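Equipment Planner, Automated Disassembly (contract, part time)

Seltano takes in retired office computers and takes them apart. Some machines get repaired and resold, most get stripped for parts, and the rest goes out as sorted metal, board and cable. We have been doing this by hand for years. We are now deciding how much of it, if any, to hand over to robots, and we want one person to own the numbers.

Please read "if any" twice. We have sat through a lot of sales presentations. In every one of them the payback period was short, the parts came out clean and the cables were somehow already gone. We are not looking for someone to write the proposal that gets the purchase approved. We want someone who will tell us what it costs, including the parts of the cost that show up after the invoice.

What the work looks like

The bulk of what comes in is desktop towers. The steps are the same on paper for each one: open the case, unplug, pull drives, pull memory and processor, free the power supply, free the board. The trouble is in "unplug." Cables run over and under each other, they are tied where you don't expect it, and two towers of the same model can be routed differently if one of them was ever serviced.

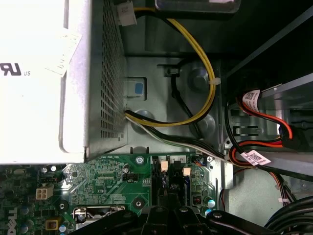 Any quote that prices disassembly by the screw is missing this. Screws are the easy part, and we have had powered drivers for those for a long time. What takes the minutes is getting a grip on one wire out of a bundle without dragging the rest along, then getting a connector to let go without taking the header with it. A price per station means nothing to us until we know how often a person has to walk over and finish the job.

Our planning case is a batch of 1224 towers. We chose it as a figure big enough to smooth out the odd ones and small enough that we can picture the pallets. Every option you bring us should be costed against that same batch, with labor, floor space, downtime and spares included. One option must be "buy nothing and improve the benches." If that one wins, say so. You will be paid the same.

What you will do

Go through the two outside proposals we already have, from Karkness and from Nyberg, and put them on the same footing. At the moment they can't be compared. One includes training and leaves out fingertips and other wear parts, the other does it the other way around, and both assume a second shift that we don't run.

Spend time at the benches with a stopwatch before you open a spreadsheet. We would like at least 60 teardowns timed step by step, including the ugly ones. Don't let anyone pick the units for you.

Build a five-year budget — purchase, installation, guarding, power, software fees, service contracts, replacement grippers, and somebody's wages to keep it all running. If a supplier will not put the yearly software fee in writing, enter the worst figure you have heard and note who declined to answer.

Write an acceptance test. We need to know, before we sign anything, what the equipment has to do on our floor with our computers, how many tries it gets, and what happens to the deposit if it fails. A video of it working somewhere else does not count.

Look into leasing and secondhand equipment too. We have heard that used arms are a bargain and we have heard that they are a trap. Both came from people with something to sell.

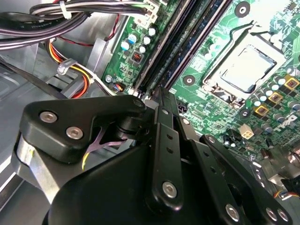 Scope is the other half of the job. It may be that automating a single step makes sense and the rest doesn't. Memory and drives have resale value and a damaged one is worth very little, so a slow careful machine could still beat a fast one. Or it could be that a person does those in less time than it takes to load the fixture. We have opinions on this in the building, and they disagree, and none of them come with data attached. Yours should.

You will also be asked what we do with the equipment if the mix changes. Towers are what we see now. Small form factor machines and all-in-ones are a different job, and we don't want to own a cell that only knows one shape of box.

What we need from you

Experience buying or budgeting for production equipment, ideally in a plant where you had to live with the result. You should be able to read a service contract and find the sentence that matters. You should have opened a few computers yourself. Robot programming is useful but not required, and a degree is fine but we won't ask about it.

If you currently earn a commission from any equipment supplier, please don't apply. If you used to, tell us up front and we can talk.

Terms

Three days a week on site at our Branano building, one of them always Thursday, when the proposals get reviewed. Work starts in September and the budget is due before anything is ordered. There is a $2000 allowance for test parts, fixtures and sacrificial hardware, and you can spend it without asking. Above that, ask. Day rate depends on experience and we will give you a number in the first call.

To apply

Send a resume and one page on an equipment purchase that went worse than planned — yours or one you watched closely. Tell us what the quote said, what it ended up costing, and where the difference was hiding. Leave out the cover letter. Applications go to Kalliopi Golob, operations, who reads all of them and replies either way. Expect a first call and then a paid half day at the benches, starting at 8 a.m. Closed-toe shoes, please.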